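The Vallmont Philatelic Society invites applications for a part-time Cataloging Assistant. The assistant will sort and describe the Irner bequest, a collection of around 2,000 covers and postal cards, most of them railway mail - many with partial or faint postmarks.
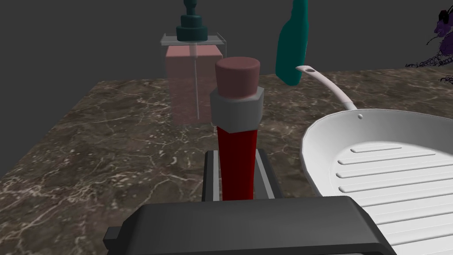
Bulletin No. 279, p. 4

Applicants should be able to identify common perforation and watermark varieties. Prior work with postal history is welcome but not required. Training is given on Wednesday evenings by Fotini Tzanetos, Curator of Covers.
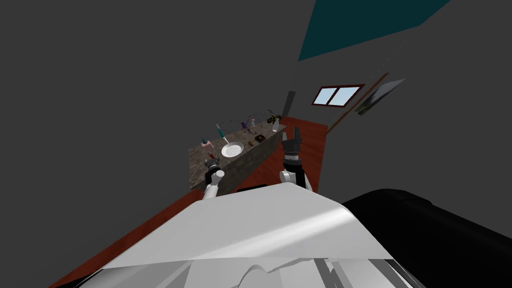
Kitchen counter with pink bottle.

Please send a one-page letter and the name of one reference to Yulan Lu, Secretary, by the end of November. Interviews will be held at the Society's reading room.

Contact the Secretary | Copyright Vallmont Philatelic Society | Back to top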